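Tomoana Gets Its Health Board Back

What a month for anyone who cares about public health in this valley! After two years with the county board of health folded into the general services office, the Tomoana supervisors voted in September to bring it back as a separate body, with its own budget line and a health officer who reports to it directly.

If you signed the petition, thank you. We turned in 1,365 names, and the clerk had asked for 900. A lot of those came from Pirkum and the farm roads north of it, where the nearest clinic is a 65 minute drive on a good day (and we all know how many good days there are once the creek comes up). 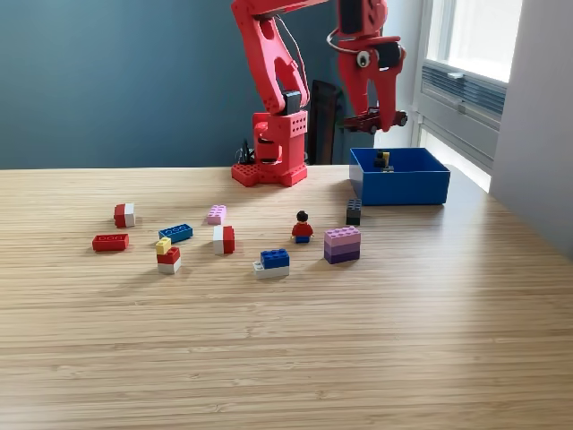

The part I'm most excited about is the emergency rule. Under the old setup, a decision to open a testing site or send out a boil-water notice had to wait for the next general services meeting. Now the health officer can act the same day and bring it to the board afterward for a vote. Clotilde Pons pushed for that from the very first hearing, and she got it in with only one change - any order that closes a school has to be reviewed within a week. I think that's fair, and so did most of the people who stood up to speak.

There is still plenty to settle. The supervisors haven't said where the money for a second county nurse will come from, and the data-sharing agreement with Gulto County is still sitting in draft. Onni Koskela has been reading that draft line by line and has sent in four pages of notes, mostly on who gets told what when an outbreak crosses the county line. Ask him for a copy, it's really good reading!

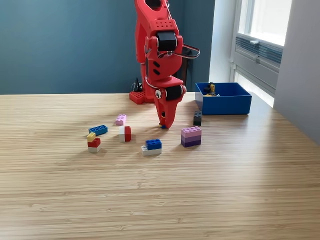 Red robotic arm over a tabletop, with a tiny figure under the gripper.

Applications for the five board seats are open now at the clerk's window and at the Clulline branch library. You don't need a medical background for three of them. The form is short, and the clerk's office takes them until 4:30 p.m. Please think about it, or nudge a neighbor who'd be great - we'd love to see someone from the north end in there this time.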